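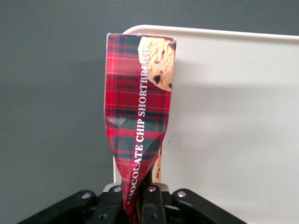 Refermer un paquet de biscuits : ce qui marche, ce qui ne sert à rien

24 mars 2018

Rubrique : Placards et conservation

On m'a encore envoyé une liste de « secrets de grand-mère » pour garder les biscuits croustillants. Le morceau de sucre dans la boîte, le grain de riz, la pince à linge, le fer à repasser pour ressouder le sachet. J'en ai essayé une bonne partie depuis le mois de janvier, et je reste assez peu convaincu par la moitié de ce qui circule.

Commençons par le geste que tout le monde fait : on tord le bas ou le haut du sachet en entonnoir, on serre, on repose dans le placard. C'est rapide et ça ne ferme rien. Un emballage brillant, un peu raide, garde ses plis en biais, et chacun de ces plis laisse passer l'air. Il suffit de gonfler un sachet vide, de le tordre et d'appuyer dessus près de la joue pour sentir le souffle. En plus, la torsion appuie sur le contenu. Avec des gaufrettes, on s'en sort. Avec des shortbreads aux pépites de chocolat, qui sont surtout du beurre et de la farine tenus par la bonne volonté, on récupère du sable.

Le pliage plat

Videz l'air en passant la main à plat sur la partie vide, sans toucher aux biscuits. Rabattez les deux coins vers l'intérieur, puis roulez le haut en petits plis bien marqués, trois au minimum. Une pince par-dessus, assez large pour couvrir tout le rouleau. La pince à linge en bois convient si on en met deux. Une seule au milieu laisse les bords bâiller et on se retrouve au point de départ.

Les pinces vendues pour cet usage

J'ai acheté le lot Drimach, parce qu'on me le recommandait partout. Les petites sont correctes. Les grandes ont un ressort si dur qu'elles finissent par marquer le sachet, et un sachet marqué se perce. Les pinces à dessin du tiroir de bureau tiennent aussi bien, et elles étaient déjà là. Quant à la barrette coulissante Pranach, il faut deux mains et un plan de travail dégagé pour l'enfiler. Chez moi, elle a servi quatre jours.

Le fer à repasser

Non. Sur certains films ça colle, sur d'autres ça fronce, et je ne vois pas l'intérêt de sortir la planche pour six biscuits. Même réserve pour le fer à lisser, qu'on voit passer dans toutes les vidéos.

Le morceau de sucre

Il est censé « boire l'humidité ». Peut-être. J'ai mis les mêmes biscuits dans deux boîtes identiques, avec et sans sucre, et au bout de 13 jours je n'aurais pas su dire laquelle était laquelle. Ma cuisine est sèche, je précise, et quelqu'un qui vit au bord de la mer aura sans doute un autre avis. Le quignon de pain, lui, est une bonne idée pour les cookies moelleux et une très mauvaise pour tout ce qui doit rester sec : il rend de l'eau.

La boîte en métal

Voilà le seul conseil ancien que je garde sans discuter, avec une condition : vérifier le couvercle. Beaucoup de boîtes décoratives ferment mal. Glissez une bande de papier sous le bord, fermez, tirez. Si elle vient toute seule, la boîte est bonne pour les boutons. La mienne, une Bajwa toute simple achetée en brocante, retient le papier sur tout le tour. Laissez les biscuits dans leur emballage, plié à plat, et posez le paquet couché. Debout, il finit toujours par s'affaisser sur lui-même.

Ne mélangez pas les parfums dans une même boîte. Un sablé nature rangé avec du gingembre prend le goût du gingembre en une nuit, emballage ou pas.

Et le réfrigérateur ?

On me dit que c'est mieux pour le chocolat. Je n'y crois guère. Les pépites blanchissent, le beurre prend l'odeur du fromage et de la condensation se dépose dès qu'on ressort le paquet. Un placard loin du four et du lave-vaisselle suffit. L'étagère juste au-dessus de la bouilloire est le pire endroit de la cuisine, et c'est souvent là que se trouve la boîte à goûter.

Si c'est déjà trop tard

Des biscuits ramollis repassent au four doux, à plat sur une grille, quelques minutes. Laissez-les refroidir complètement avant d'y toucher, ils durcissent hors du four. Pour un paquet écrasé, inutile de chercher à sauver les apparences : les miettes font un fond de tarte, avec un peu de beurre fondu, moins que pour des biscuits ordinaires, le shortbread en contient déjà beaucoup. Tassez au dos d'une cuillère, une demi-heure au frais, et garnissez.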